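Laundry robot at our workplace, what happens to the attendants?

I work in the laundry room of a guest house in Promthorpe. Management signed with Curen for a robot that sorts and loads. There are four of us on the shift. Has anyone been through this? Did they cut hours?

Asked by Clolleo
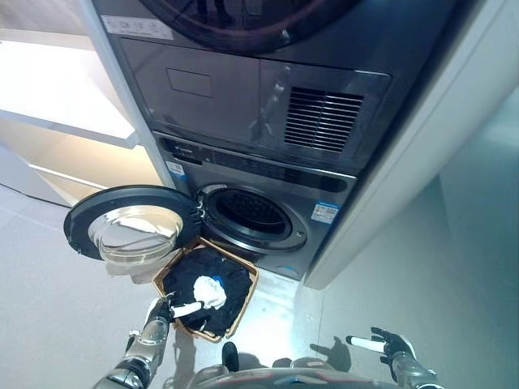

Promthorpe, 2019-08-23

Answer 1
We got ours in December. No layoffs, but the job changed. It takes clothes out of the basket and loads the washer, slowly. I check pockets and do stains, and I get called over when a sleeve snags. Less bending — my back is better. More standing and watching, and I don't love that part. Ask who pays for training hours. Ours didn't count at first and we had to push.

Answer 2
depends on your boss

Answer 3
Get it in writing before it starts. Our evening shift went from 19 hours a week to none when someone left and they didn't rehire. They called that "no job losses." Also ask who is responsible for damaged items, we argued over that for weeks.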